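Laundry notebook, May, started 7:40 a.m.

Carrying on from the last page. Still on the thin cloths, still trying to get them through wash and dry without ending up with twisted ropes and creases that never come out. I think we got somewhere today! Writing it all down before I forget which load was which.

Load A. Thin cloths only, 40 degrees, Briva liquid, one capful, no softener. Spin at 1000. Shook nothing out, straight across into the dryer on low. Came out dry but half of them had balled up inside each other, and the one in the center of the ball was still damp along the hem. Smelled fine. Lint filter had more on it than I expected from such light stuff, a nice even gray felt that peeled off in one piece (very satisfying).

Load B. Same cloths, same soap, same spin, but each one shaken by two corners before it went in the dryer. This takes longer than you'd think. Worth it though — no balls at all, and the hems were dry. The only trouble was at the end. A light cloth likes to hang on to the steel at the back of the drum and if you give it a quick glance from standing height you'll swear the drum is clear. You have to reach right to the back wall and lift. Pick it up from the low point and let it open upward, then you can see straight away whether a second one is folded up inside.

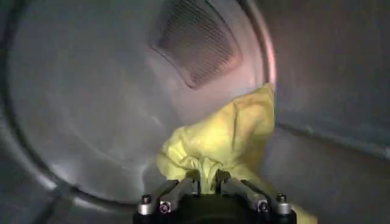

Mali would do it the other way round, by a corner, always by a corner, and added in pencil that bunching up the middle of a dry cloth puts back the very creases we spent an hour getting rid of. Fair point. For anything that has to be folded flat I'm going to switch. For rags I don't think it matters and the pinch is quicker. Mali, if you have a trick for finding the corner without unfolding the whole thing, please write it in here.

Load C. Mixed. The yellow-green things with a couple of dark pieces, because that's how real laundry turns up and I wanted to know if the Podex dye sheet does anything. One sheet, cold wash, spin down to the gentle setting. The sheet came out a dull mauve so it caught something. The light cloths look the same to me before and after, but I compared them under the ceiling light and that light makes everything look the same. Will take one over to the window tomorrow.

What I did learn is about unloading. The dark pieces disappear against the inside of the washer. Light stuff jumps out at you, you grab it, you feel finished, and the dark sock or whatever rides around with the next load. So: light things first if you like, but then a hand all the way around the drum, top included, before the door goes anywhere near closed. Door swung right back too. Half open it just gets in the way of your elbow.
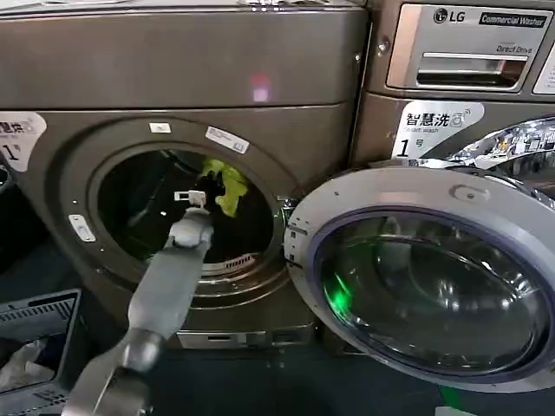 You could also just wash the darks in a mesh bag, was Rafia's suggestion when she read this over lunch, and then there is one thing to find and it has a zipper on it. So simple! We have bags in the second drawer and I had completely forgotten about them. Trying it with load E. Her other remark was that I keep writing "cold" without a number, and that she can't repeat a wash called cold. Noted. It was whatever the tap gives, and I'll put the thermometer in next time.

Load D. Full load, 9 kilos on the scale, mostly to see how the shake-out step scales up. Badly, is the answer. It took me about four times as long as load B and my shoulders are complaining. But the drying was beautiful, everything loose and soft and moving, you could hear it tumbling instead of thumping. I'd do it again for sheets. For towels I'd shake every other one and see.

Softener: Sorkodness in load D only, half dose. Nice hand on the cotton, slight waxy feel on the thin cloths. Leave it out for anything we want to soak up water. I dripped a little water on a treated cloth and on an untreated one and the drop sat there noticeably longer on the treated one. Not a proper test, but I'm convinced enough to stop using it on cloths.

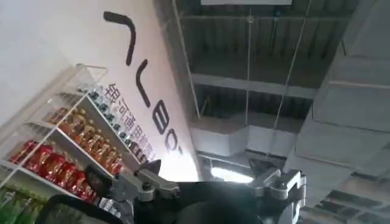

Supplies need sorting out. I lost ten minutes this morning to the Briva being behind the Sorkodness being behind a box of Afridi stain bars, and I very nearly poured softener into the wrong compartment. I want everything in one row deep, like kinds together, so a gap shows up when something is used. The drinks shelf by the white wall is a good model: the small dark bottles keep to their own tier in a close row, with the amber and orange ones on the one below, and I can tell which is which without reading a single label. Soap on one level, softener on another, stain bars in a tray. Shabnam has a label maker and I intend to borrow it.

While I'm on stain bars. The Afridi did very well on tea, less well on grease. Rub, wait, rinse, then wash. Skipping the wait made a visible difference, so don't skip it.

Last job of the day was checking the machines before leaving. Look into the bottom of the drum, just behind the lip, by the little slots. Small pieces settle down there and they're easy to miss when you're standing up. Crouch!
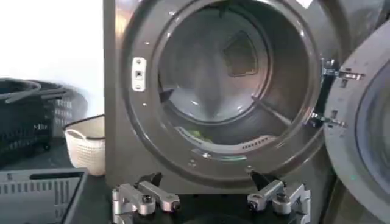 Door open. Something small and green at the bottom of the drum.

For tomorrow:
Load E, darks in a mesh bag, write down the actual temperature.
Cloth from load C to the window.
Corner method vs. pinch, same cloths, fold both and compare.
Ask Eduard if the scale has been zeroed lately.
More dye sheets, we're down to the last few.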